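Handout 9: Comparing fingertips and camera views
Module: Practical Gripping

Read this before you come to the bench. It covers the flat pack task, which most groups find harder than the boxes and bottles from Handout 8.

1. What you are comparing

There are two finger coverings, Staser (plain rubber) and Zerkeo (knitted fabric with raised nubs), and two camera positions, wrist and head. The controller is Duda throughout. Do not change its settings between runs, even if a run goes badly.

2. Why a flat pack

A carded pack lying on a table gives the fingers very little to close on. A fingertip that comes in too high passes over it. One that comes in too low presses on the table and the arm stops on its force limit. Card also bends, so a pack may be gripped well at one edge and still droop at the other.

3. The wrist view

Use this view for the last part of the approach. It shows both fingertips and the pack at close range, and you can judge the gap between the tips directly.
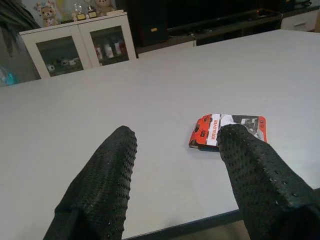

Fig. 1. Wrist camera. Nubbed finger covers, with the right fingertip over part of the glove pack.

Note how much of the pack the finger hides. If your method relies on finding the outline of the pack, it will have to cope with a missing piece of edge — and the missing piece is usually the one you most want. The printed header is a strong colour against a pale table, so a colour threshold is a fair starting point. Save the wrist view at every step of the approach and not only at the end.

4. The head view

The head camera takes in both arms and the near edge of the table. It is better for checking elbow position and for seeing whether the second arm is in the way. It is poor for judging height above the table. Shadows help a little. 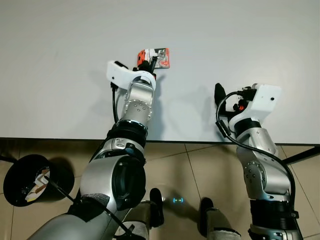

Fig. 2. Head camera. The pack is in the fingers of the left arm, tilted, just above the tabletop.

5. What to record

Do 40 runs for each covering. For each run write down the covering, the camera used for the final approach, the start angle of the pack, and the result: held, dropped or missed. A pack that slides but stays in the fingers counts as held — add a note. Last year's log has 348 runs in the same layout and is in the Flonlow folder. Use it to test your plotting script before you have your own data.

6. To hand in

One table, one plot and up to two pages of text. Say which covering you would choose for flat packs and which camera you would trust for the last few centimetres.

Comments (3)

Does a run count if the force limit trips before the fingers close?

Yes, put it down as missed and note the trip.

The Flonlow log opens with the angle column in radians, the handout for week 8 had degrees. Worth checking before you plot.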